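**Thread: Budget line items for a second cloth-handling cell – what did you forget the first time?**

---

**tablefold**
March 21, 2019

Planning a second cell for textile handling (towels, napkins, flat cloth up to tablecloth size). The first one was bought piecemeal and the paper trail is bad, so I am building the sheet from zero. Current state is 17 line items. The large ones:

- Arm and controller, Dunik, same model as the first cell
- Two-finger gripper, Mendeck, plus one spare set of fingers
- Wrist camera with fisheye lens, plus mount
- Table
- Workstation with one GPU
- Operator seating, cable management, signage
- Freight and installation

Questions:

1. Is a second gripper body worth carrying as a spare, or only fingers?
2. What do people allow for fingertips per year? We wear through the black pads quickly on woven cotton.
3. Does anyone budget operator hours in the same request as the hardware? Our finance people want them separate.

The quote from Britthorpe (our reseller) is valid to the end of next month.

---

**khuc_integration**

1. Fingers only, if your reseller keeps bodies in stock. Get that in writing. Ours said "in stock" and meant in stock at the factory.

2. $200 a year for pads, single shift, cotton and linen. Terry cloth is easier on them. The pads fail at the front edge first, when the finger touches the tabletop before it closes. If your approach height is set well you can halve that figure.

3. Same request. If the hours are in a different document they get cut in a different meeting.

Also your list has no calibration target, no second mount for the camera and no cable spares. The camera cable is the part that flexes most in the whole cell and it is always the one bought last.

---

**tablefold**

Added all three. For the cable, do you buy the high-flex type or replace the ordinary one on a schedule?

---

**khuc_integration**

High-flex, with a loop of slack at the wrist. An ordinary cable costs less than the high-flex one but the connector is the same, and it is the connector that gives up.

---

**benchpower**

Disagree on spares. A finger set does nothing for you when the gripper's drive board fails, and that is what failed here in February. We waited 33 days for an exchange unit. During that time the cell was a table with an expensive coat rack next to it.

If the second cell is the same model as the first, one spare body covers both. Split across two cells it looks a lot better on paper.

---

**khuc_integration**

One board failure is one board failure. I have run Mendeck units on three sites without losing a body. What you are describing is a lead time problem, and you can solve it with a service contract for less than the price of a gripper.

---

**benchpower**

Have you priced the service contract? Ours excludes "end effectors and accessories". Read the exclusions before you put it in the sheet. I had the contract and still waited.

---

**tablefold**

Just checked the Britthorpe terms. End effectors are covered for the first year, then excluded. So year one is contract and after that it is a spare body or accept the wait. I will put the body in as a year two item and flag it.

---

**edivaldo.araujo**

Edivaldo Araújo here, I do the purchasing side for a lab with a similar setup. A few points on the smaller lines, which is where our first budget went wrong.

**Table.** Do not spend on the top. Spend on the frame. If the arm is bolted to anything that shares a leg with the table, the cloth moves when the arm stops. A separate pedestal was a late addition for us and needed its own approval.

**Glare.** A smooth pale tabletop under ceiling lights gives bright spots along the rim and the segmentation picks them up as cloth. We paid for a matte film afterward. Either buy a matte top or put the film in the first order.

**Striped stock.** Buy your test cloths as a line item, with a fixed supplier code. We started with whatever was in the cupboard. Navy with thin white stripes is a useful one to have – the stripes show skew and folds immediately, and under a fisheye they also show you how bad the undistortion is near the edge of the image. When the supplier changed the stripe width between two batches, half our reference images stopped being comparable.

**Lens.** Think carefully about fisheye at the wrist. You get the whole workspace and also the whole room, including everyone sitting in it. That means consent forms, storage rules and possibly a screen or partition. None of that was in our request.

---

**khuc_integration**

Agree on the pedestal. On the lens, a narrower one with a second fixed camera overhead is about the same money and you keep the room out of the recordings. I would not buy fisheye again for flat cloth.

---

**benchpower**

The overhead camera is blind as soon as the arm is over the work. For the moment of the grasp you want the wrist view and you want it wide. We tried the narrow lens. The gripper itself filled too much of the image to see the corner you were reaching for.

---

**khuc_integration**

Then your mount was too close. Move it back along the wrist.

---

**benchpower**

Move it back and it meets the table edge on low approaches. Ask me how I know the price of a mount.

---

**tablefold**

I am keeping fisheye, mainly so data from both cells stays interchangeable. Partition and consent paperwork are now in the sheet. From the first cell:

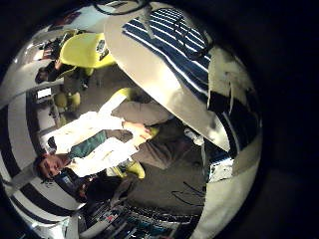
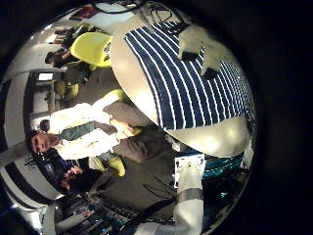
On operator hours: I logged 235 for the first cell before it ran without someone standing next to it. The log does not separate setup from recording, so I can't say how much of that repeats. My plan is to request the full number again and return what we don't use.

---

**edivaldo.araujo**

Request less. If you return hours in the first year, the next request is cut by the same amount, and in year two you need them for maintenance. Split the number yourself: fixture work, calibration, recording. Calibration repeats in full. Fixture work should not, if you kept the drawings.

Also budget real seating for whoever sits with the cell during recording. Sessions get shorter when the chairs are bad, and shorter sessions mean more warm-up per usable hour.

---

**benchpower**

Second the drawings. If they only exist as whatever is bolted to the first cell, add a day to measure it. And label both ends of every cable while you are under there.

---

**tablefold**

Drawings exist for the camera mount and the arm base, not for the table. I will measure it before the order goes out.

Revised sheet goes to finance with the spare body as a year two option, the pedestal separate from the table, matte film, cloth stock with a supplier code, high-flex cable plus one spare, and the hours split three ways. Still open: whether the Dunik controller can be shared between the two arms. Britthorpe says no, the manual says "consult distributor". If anyone has run two arms on one, please post the firmware version.

---

**khuc_integration**

Not on that model. The safety input is single channel per controller, so a stop on one arm would have to stop both. Buy the second controller.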